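Ticket 1878
Product: Takovura mesh router (main unit + 2 satellites)
Firmware: updated overnight, can't remember the number, will check
Status: Open, waiting on customer
Category: Drops / slow speed
Site: Gresville, 2 story house

Opened Monday, March 24, 2025

Bedroom satellite drops every evening. Light goes from white to orange, stays orange maybe a few minutes, comes back. Main unit downstairs is fine the whole time. Office satellite is fine too, mostly. Provider is Aravena, plan is 700 down. Wired at the main unit I get close to that. In the bedroom on a good day I get half, on a bad evening it won't load a weather page.

What I did before writing in:

Restarted everything. Modem first, waited, main unit, waited, satellites. No change.

Swapped the power bricks between the two satellites. Problem stayed in the bedroom, so not the brick.

Swapped the satellites themselves. Old office one now in bedroom, drops. Old bedroom one now in office, works great. So it's the spot and not the box. Please don't send me a replacement, I have been through that once already.

Changed the channel by hand in the app. Worked one night. Then app put it back to auto by itself?? Setting shows manual but the channel number moved. Screenshot is in the first email.

Turned off the guest network. Nothing.

Update, same day, later

Got the log out of the app finally. It's long. 399 lines just for the evening. Pasting the part where it drops:

backhaul: signal low, retry
backhaul: signal low, retry
backhaul: lost parent
radio 2: scan start
radio 2: scan done, parent found
backhaul: up

Same block over and over. Never says lost parent for the office one. Time stamps are off by an hour too, clock never moved for daylight saving. Separate issue, but somebody should look at that, it makes the log a pain to read.

Support asked (by chat) what is between main unit and bedroom. Answer: one floor, a hallway, bathroom wall with tile, then bedroom wall. Support asked if there is a microwave. Yes, kitchen, other end of the house. Ran it on purpose with a mug of water in it while watching the light. Stayed white. Not the microwave.

Support asked for factory reset. Did it. Took forever, the app lost the satellites half way and I had to hold the pin button on both. Everything had to be rejoined, printer, TV, the Skindis thermostat which only joins on 2.4 and complains the whole way. Dropped again that same evening. So reset did nothing except cost me the afternoon.

Next round

Moved satellite from the nightstand to the hallway outlet, door open. Held all evening. First time. Speed in the bedroom went UP even though the box is farther from the bed. Roughly 400 on the laptop, sitting on the bed.

Closed the door: a bit slower, still no drop.

Moved it back to nightstand to be sure. Dropped before I finished dinner.

So range I guess, or that tile wall. But then why only evenings? Daytime it sits on the nightstand and is perfectly happy. My guess is neighbors all get home and the channel fills up, and a weak link that just about works at noon stops working. Would like someone to confirm before I start drilling for cable.

Questions I still have, please answer all of them not just the first:

Is there a signal number for the satellite link anywhere in the app? I only see Good / Fair. It says Good right up until it drops, so that's not much use.

Can I lock the channel so it stays locked? See above.

If I run a cable to the bedroom one, does it switch to wired on its own or do I have to set somthing?

Does the reset wipe my port settings every time, or was that a bug? Had to type them all in again.

Hallway outlet isn't a long term place for it, vacuum needs that outlet and the thing hangs off the wall by its cord. Can live with it till May, then I'm having an electrician in anyway and he can pull cable if that's the answer.

Attached: full log, app screenshot of the channel page, floor sketch (bad, sorry), bedroom.
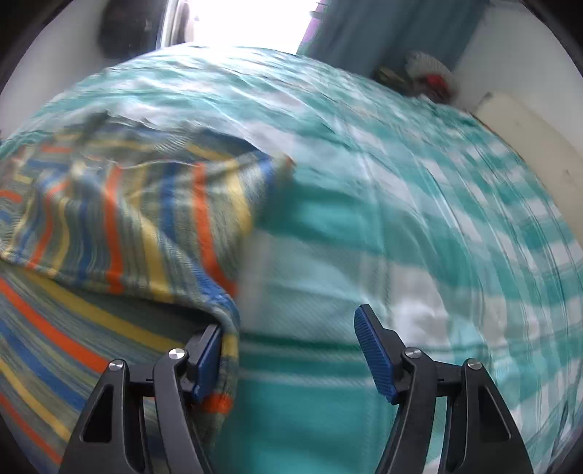

Takovura Support: Thanks for testing with the satellite in the hallway, that helps a lot. The repeated "lost parent" lines fit a weak link, and evening crowding would make it worse. Cable will switch over by itself once it's plugged in, no setting needed, just give it a few minutes. There is a signal number but it's hidden: open the satellite's page, tap the model name, scroll to Link. Please send us that reading from the nightstand and from the hallway, one at midday and one in the evening. The channel going back to auto is being passed to the app team along with the clock. Port settings are wiped by a full reset, so save a backup first next time. Keeping this open until we get the readings.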